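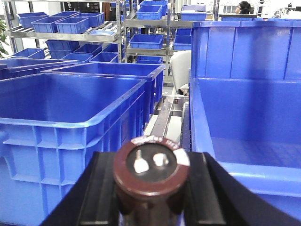 *Brown capacitor, white stripe down the side. Blue crates behind.*

Okness, the Vutbridge parts works. Writing this up quick before the bus, so excuse the state of it.

Got there late. Hafstein road shut again, diversion past the quarry. Missed the welcome talk and the coffee. Sign in, badge, yellow shoes covers, off you go.

Capacitors first. Bigger than I'd pictured from the leaflet. Dark brown plastic sleeve that curls over the rim at the top, round black rubber seal inside that, two short white terminals poking out. Printing on the sleeve too, tiny, I'd want my other glasses for it. The white stripe marks polarity and the guide was very firm on that. Fit one backwards and you'll know about it.

Then the crates. Big blue plastic ones, ribbed sides, handle hole, rolled lip round the top. I want two for the allotment. They don't sell them, I asked. Apparently 2,000 parts go out on a good day, mostly to Faton for pump repairs.

Stores after that, 18 aisles, cold. Test bench was shut for lunch wich was a shame as it was half the reason I came. Shop has mugs, pencils, a bag of mixed bits for six quid. Bought the bits.

Next open day is August. Book early, and take the 199 from the station, not the train to Hafstein. Soup in the canteen was good.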